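**Metal water bottle smells after long walks – how do you clean it?**

Floor Van Dijk

Hello all, I am quite new in Wirnton and since March I walk with the Vumville group along the canal. I carry a metal bottle, and I like it because the paint holds well and it does not leak in my bag. But now there is a smell when I open the lid. It is like old coins and a little bit like a wet cloth. The water also tastes of it by the end of the walk.

I wash it every evening with dish soap and hot water. I tried one night with lemon juice also, and the next day it was better, but then the smell came back. My neighbor told me to use bleach and I do not dare.

Should I buy a new one? The shop Vermeulen has a steel bottle from Ukitz, but I find it expensive if the old one can be saved. 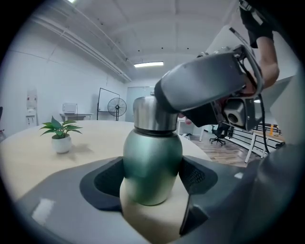
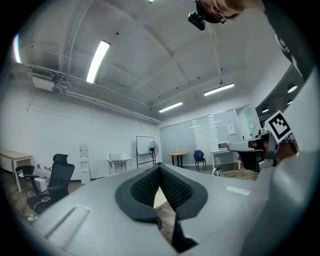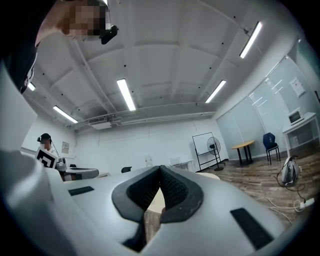 First photo: the green bottle with the steel lid.

Thank you for any advice. I prefer things that I can find in a normal kitchen.

**Sointu Kinnunen**

Do not use bleach. It can attack the steel, and it is difficult to rinse away completely from a narrow neck.

From my experience the smell is very often in the lid and not in the bottle. Many lids have a rubber ring inside. If yours has one, take it out with the handle of a teaspoon and look under it. In mine there was a brown layer that I had never seen in two years, and I am a person who washes things!

I do it like this:

1. Put the ring and the lid in a bowl with warm water and a spoon of white vinegar. Leave them for an hour.
2. Put two spoons of baking soda in the bottle, fill it with hot water and leave it overnight without the lid.
3. In the morning, scrub with a long bottle brush, also under the shoulder where the wall turns inward.
4. Rinse five times and let everything dry apart, upside down on a rack.

Do not close the bottle when it is still wet. I keep mine open on the shelf until I leave the house. If the ring still smells after this, replace only the ring. I paid 55 cents for one at the market, so ask there before you buy a whole bottle.

**canalwalker899**

just buy a new one, they all start to smell. or use denture tablets, my dad does that and his is fine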